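Cumberg weaver Appiah to sell tablecloths that are meant to be creased

CUMBERG, September 2025 – Appiah, the small textile firm that has spent years failing to persuade its customers to iron, has stopped trying. Its new range of table covers, called Nernoven, goes on sale this month with a care label that runs to 2 words: "Wash it."

The cloth is woven in mottled yarns at the company's mill in Lekham, in gray, rust and a green the dye room still argues over. Appiah says the uneven color hides crumbs, coffee and most of what happens at a family lunch.

"We asked 400 customers in July how often they ironed their tablecloth," said Negin Taheri, who runs the company. "A few laughed. One asked if we were from the government." 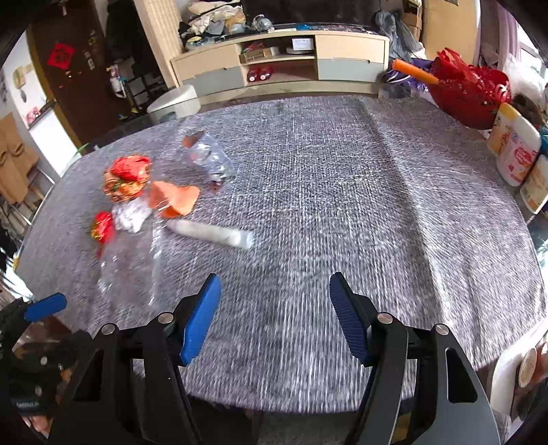

Mottled gray woven cloth on a large table, crease included.

The first run is limited to 1000 pieces, in round, oval and rectangular sizes. Prices start at $70, napkins not included – the napkins are late and Appiah would prefer to talk about them another time.

Designer Iida Turunen worked on the weave through the winter and tested early lengths on her own kitchen table. "My mother visited and tried to smooth it out with her hand for most of an evening," Turunen said. "I took that as useful feedback. We changed nothing."

Nernoven covers can be ordered from the Appiah mill shop in Lekham and from its showroom in Cumberg. Shops that want to stock the range can ask for fabric swatches, which will arrive folded.

Press contact: Appiah press desk, Cumberg showroom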